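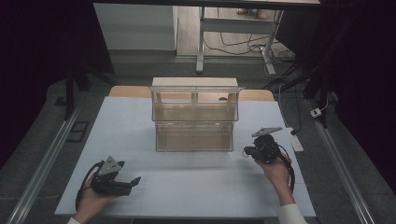

My brother-in-law's advice, when I told him I was giving up a Monday for the Sindumitz open day, was that I should not get my hopes up, and that if I wanted to watch somebody fail to open a drawer I could come over and look at his kitchen. He had been to one of these in April at another outfit and came home with a tote bag and a grudge. I went anyway. I already own the tote bag.

Sindumitz rents the back half of a building on the Cunness industrial park, behind a tile warehouse. The bus from the station takes 30 minutes and lets you off at the wrong end of the park, so add a walk. Signs for the open day had been taped to lampposts at a height suited to truck drivers. At the door they gave me a sticker with the number 110 on it, which I wore all afternoon without learning what it was for.

The tour starts with a talk in what is plainly the lunchroom. We got the company history, a slide with arrows on it, and then a slide with the same arrows going the other way. The short version is that they want robot arms to do small household and workshop jobs, and that the arms learn from people. A person takes a gripper in each hand and does the job, the job gets recorded, and the recording goes off to train the machine. The project is called Louro. A man near the coffee asked what Louro stood for, and the presenter said it didn't stand for anything, and you could feel the room's disappointment.

After that we went through to the work floor, and things picked up.

I had pictured something grander. What you get is a table with a pale work surface, black curtains, a good deal of cable, and an operator with a black gripper in each hand, dealing with a little clear plastic box with two drawers in it, one above the other. I have the same sort of thing at home for screws. Mine has never had an audience.

Here's what I didn't expect: it's hard to look away. Opening a small drawer with your fingers takes no thought at all. Do it with two stubby black fingers on the end of a handle and you have to decide where to hold the box, which side to come in from, and how much pull is too much. Our guide said the 3,550 drawer recordings they have so far include a great many where the whole box simply came along for the ride. They keep those too, in a separate folder. I asked what the folder was called and she said she'd rather not say in front of children.

Visitors got a turn at a practice table by the door. There was a line, and I stood in it behind a boy who had clearly been through it once already. When I reached the front I was handed the grippers and told to relax my shoulders. I relaxed my shoulders and shoved the box off its mark. On the second try I got the drawer open a finger's width, and the operator said "nice" in the voice my dentist uses. The boy, who went again after me, had it open and shut before I'd found my coat.

The last stop was the arm itself, a model they call the Utier, behind a waist-high barrier. It opened a drawer. It thought for a while. It closed the drawer most of the way, and everyone clapped, me included. Then it tried again and pinched the air just to the left of the handle with real conviction. The guide let it finish, which I respected. At other demos I've been to, someone steps in front of the machine at this point and starts talking about the future.

Some practical notes if you're thinking of the next one. Entry is free but you have to book, and the afternoon slot is quieter. The work floor is kept cool, so bring a sweater. Watch your feet. Ask the operators questions and skip the lunchroom Q&A, where one gentleman used up most of the time on the subject of his own vacuum cleaner. The cookies are good and go early. For the way back, take the 159 from the front of the tile warehouse; it runs once an hour and doesn't wait.

I reported all this to my brother-in-law that evening. He wanted to know if the arm could do a kitchen drawer, the kind with a whisk jammed crossways in it. I've emailed Sindumitz to ask.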